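Soft play food

Soft play food is a type of toy made to look like groceries, fruit or cooked dishes, with a fabric outer and a padded filling.
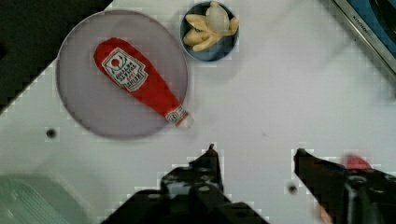
It is used in pretend cooking, in toy shops and cafes set up by children, and in early lessons about food. It is also called fabric play food or plush food, although the second name is more often given to larger cushions with faces on them.

Materials and construction

Most soft play food is sewn from felt, fleece or a smooth woven polyester and filled with polyester wadding. Flat items such as toast or sliced cheese may have a thin sheet of foam inside. Rounded items are made from several panels joined along the length, and a little creasing of the cloth is normal where the shape narrows. Labels and lettering are printed, embroidered or sewn on as a separate patch.

Common items

Fruit and vegetables make up the largest group. The banana is often made already peeled, with flaps of yellow skin that spread out from the pale fruit in the middle. Some versions have a skin that can be closed again with hook-and-loop tape.

Bottles and jars form a smaller group. The tomato ketchup bottle is the best known, as its red body and white cap are easy for young children to recognise. Soft bottles do not usually stand well unless a stiff disc has been sewn into the base, and many are simply laid on their side on the plate.

Sets and tableware

Soft food is sold singly or in sets, and most sets do not include dishes. Plates and bowls are bought separately or borrowed from the kitchen. A plain round plate and a small bowl are enough for most games – the plate for the main item, the bowl for fruit. The Enora range, designed by Stuart Yeoman, was sold in boxes of 8 pieces under the names Melon and Ellwood. The Melon box held only fruit. The Ellwood box was a mixed one, and was withdrawn in November 2018.

Use

In nurseries the pieces are used for sorting by colour, for naming foods and for taking turns at serving. The toy library at Turlow keeps 280 pieces, lent out in bags of seven. Soft food makes little noise when dropped, and for that reason it is often chosen for upstairs rooms and shared halls.

Care

Felt pieces are wiped with a damp cloth. Polyester pieces can generally be washed by hand in cool water, pressed in a towel and left to dry flat, which may take up to two days for thick items. Tumble drying can make the filling go lumpy.

See also: Toy kitchen, Play shop, Wooden play food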